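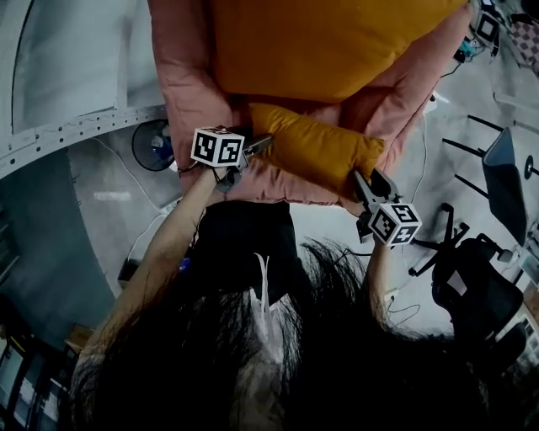
Godova Open Contracts Register

Public procurement publication and review system for local and regional authorities

Overview

The Godova Open Contracts Register is a hosted system through which public bodies publish what they buy, from whom, at what price and on what terms. It covers the full life of a contract, from the first notice to the final payment, and keeps each stage in a single public record. The Register is supplied by Pidness to district councils, regional authorities, hospital boards and publicly owned utilities.

Authorities are increasingly required to show how spending decisions were reached. Many hold the necessary papers but keep them in separate departments, in formats that residents and journalists cannot readily search. The Register brings these papers together and publishes them under one reference number.

What is published

Each contract record contains the original notice, the criteria for award, the names of all bidders once the award has been made, the signed contract, and any later change to price or duration. Payments are added monthly from the authority's own accounts. Where a passage has been withheld for legal reasons, the record states the ground relied upon and the office that approved the decision.

Contracts awarded without competition are marked as such on the search page and cannot be published until a written justification has been attached.

Review functions

Officers responsible for audit have access to a separate review area. The system compares new awards with earlier ones and refers certain patterns for attention, including repeated awards just below the tender threshold, bids submitted from a shared address, and contracts whose value has risen sharply after signature. A referral is not a finding of wrongdoing. It remains confidential until the reviewing officer has recorded a decision.

Members of the public may submit a question on any published contract. Questions are passed to the named contract manager, and the reply is published alongside the record. Reports of suspected corruption are handled by a different route and are never displayed. Persons making such reports need not give a name.

Editions

The Register is offered in 2 editions. The Standard Edition is intended for single authorities publishing up to 4000 contract records. The Regional Edition has no upper limit and allows several authorities to share one search page while keeping their administration separate.

Both editions include hosting, daily backup, an open data download and all security updates. Paper notices can be entered by hand where an authority is still moving to electronic tendering.

Setting up

Installation normally takes about 13 weeks from signature of the agreement. During this period Pidness transfers existing records, agrees the list of publication grounds with the authority's legal office and trains the staff concerned. Training is held on the authority's premises over three days. A further session for elected members may be arranged on request.

Authorities should appoint a senior officer to act as registrar before work begins. The registrar approves the publication timetable and is the point of contact for complaints.

Authorities currently using the Register

The Register is in service with the district authorities of Salem and Ikau. Their public search pages may be consulted without registration.

Terms and enquiries

Agreements run for three years and may be extended. All data remain the property of the authority and are returned in full, in an open format, when an agreement ends. Prices depend on edition and number of records, and are supplied in writing. Revised price schedules take effect each July.

Enquiries should be addressed to Jerome Buenaventura, Public Sector Services, Pidness. Requests for a demonstration should state the name of the authority, the edition of interest and the accounting system in use.

Related documents

Technical requirements for hosting and access
Model policy on withheld information
Guidance for registrars
Accessibility statement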